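Home | Crafts | Kids' Stuff | Tidying | About Me

How I Clean and Sort a Toy Kitchen Set

Print this page | E-mail to a friend

By Efa Prosser

We got our first play food in December a few years back and it has been multiplying ever since. Grandparents, yard sales, a big bag from the neighbors when their girls outgrew theirs... you know how it goes! By spring the whole bin is sticky, so I do one big wash and sort, and it really isn't a bad way to spend an afternoon if you put some music on.

First, dump everything out on a table. A white or light one is best, because the crumbs and mystery smears show up. Spread things out so nothing is hiding under anything else, and check inside cups and behind the bigger pieces (I once found half a cracker in a Baltetti teapot that I'm pretty sure was older than the dog).

Next, pull out anything with batteries or a cord. Those never go in the water. They get a damp cloth and a dry one, and a cotton swab around the knobs.
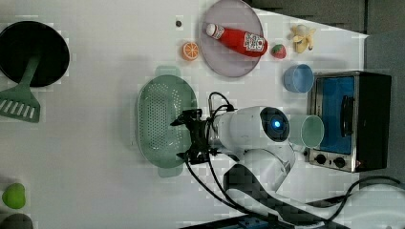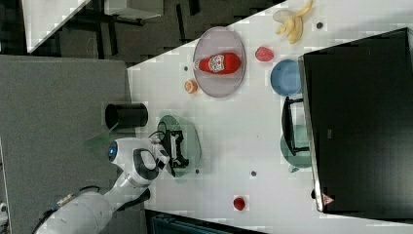
Play food and dishes spread out on the table, with the ketchup bottle lying on its plate.

For the plastic fruit and dishes, fill the sink with warm water and a squirt of dish soap. Plates and cups can soak for a while. Hollow food is trickier! If there's a tiny hole in it, water gets in and then you have a moldy strawberry, so I just wipe those. Same with anything that has a paper label, like a pretend ketchup bottle.

Peeled bananas and other pieces with flaps need an old toothbrush down in the creases. Go gently, the thin bits tear.

Lay it all on a towel overnight. Then sort: fruit and veggies in one tub, bottles and packages in another, dishes stacked on the shelf. I use 2 Imora tubs with the lids thrown away, and the kids can put things back themselves (most days).

Comments

marnie_k: Do you wash the wooden pieces too?

Efa: Damp cloth only, Marnie! Ours swelled up when I soaked them.

Two Boys and a Beagle: Did ours this morning, 110 pieces. My back hurts but the bin smells so much better.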